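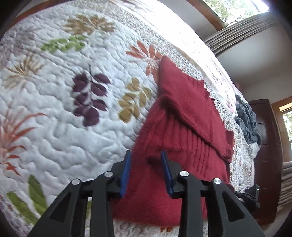

**When may a new student join a family class?**

A new student may join once the registration form is signed, the health questionnaire is on file, and the teacher has completed the room set-up in this section.

## Section 6. Setting Up a Family Yoga Class

This section applies to all classes in the Tuswood program in which children practice alongside a parent or other adult. It replaces the set-up pages issued in January. Teachers who lead adult classes only should follow Section 2.

The lead teacher is responsible for every step. An assistant may carry out the work, but the lead teacher must check the room before the doors open.

### 6.1 Preparing the Floor

1. Sweep the floor, then wipe it with a damp cloth. Allow it to dry completely before any mat is laid.
2. Move chairs, benches, and music stands to the storage wall. Stack chairs no higher than the window sill.
3. Lay the adult mats first, in rows facing the teacher. Leave one full mat width between neighbors.
4. Lay each child's mat to the left of the adult's mat, with the short edges level.
5. Press down the corners of every mat. Replace any mat that curls or slides.
6. Keep a clear path from the last row to both exits.

**Note:** Clollico mats have a smooth side and a ribbed side. The ribbed side goes against the floor.

**Caution:** Do not lay mats over a rug or carpet runner. A mat on a soft surface can shift under a child in a standing pose.

### 6.2 Setting Out Props

1. Place one strap, one folded blanket, and two blocks at the head of each adult mat.
2. Place one folded blanket at the head of each child's mat. Straps are not issued to children and should be collected from adults as soon as the strap work is over.
3. Inspect blocks for cracks and loose edges. Put damaged blocks in the bin marked "Repair" and enter them in the prop log.
4. Hang spare blankets on the rail. Do not leave them on the radiator covers.

Classes held in the Nugroho room use the foam blocks from the lower cabinet. The cork blocks on the upper shelf belong to the adult program and are too heavy for younger students.

### 6.3 Welcoming Families

1. Open the doors ten minutes before class.
2. Ask families to leave shoes, bags, and coats in the hallway. Water bottles may be brought in if they have a lid.
3. Check each name against the class list. A child whose adult is not present may not be admitted, even if another parent offers to supervise.
4. Ask each adult quietly whether there has been any recent injury or illness. Write the answer on the class list, and do not repeat it in front of others.
5. Seat first-time families in the front row, where the teacher can reach them easily.

**Note:** Pets are not permitted in the room. Service animals are welcome and should be given a place at the end of a row.

### 6.4 Opening Sequence

The opening sequence is the same for every family class, so that children learn what to expect. Teachers may change the order of later poses but should leave this part as written.

1. Begin seated, with legs crossed and hands on knees. Hold for 6 quiet breaths.
2. Move to hands and knees. Round and lower the back slowly, following the breath.
3. Sit back on the heels and stretch the arms forward. Children who find this uncomfortable may place the folded blanket under the hips.
4. Come to standing at the front of the mat. Wait until every child is standing before you continue.
5. Demonstrate Mountain Pose from the side as well as from the front.

**Caution:** Headstand, shoulder stand, and full backbend are not taught in family classes. Adults who know these poses should be asked not to practice them while children are on neighboring mats.

**Caution:** Do not correct a child's position by hand. Give the instruction in words, or show the pose again. The parent may help if the child wishes.

### 6.5 Closing the Room

1. End with at least five minutes of rest. Dim the lights — do not turn them off.
2. Release families one row at a time, beginning with the row nearest the door.
3. Wipe each mat with the Hokton cleaning solution, diluted as shown on the label, and hang it to dry.
4. Return the class list to the locked drawer.
5. Report any fall, however minor, on the incident form before leaving the building.

### 6.6 Contacts

- Class lists and registration: Yuzuki Okabe, extension 816
- Props and room repairs: Esko Honkanen, extension 800
- Teacher training and substitutions: Padmavathi Hegde, by message at the front desk

Section 6 revised 9/2/19. Approved by Princess Barredo, Program Director.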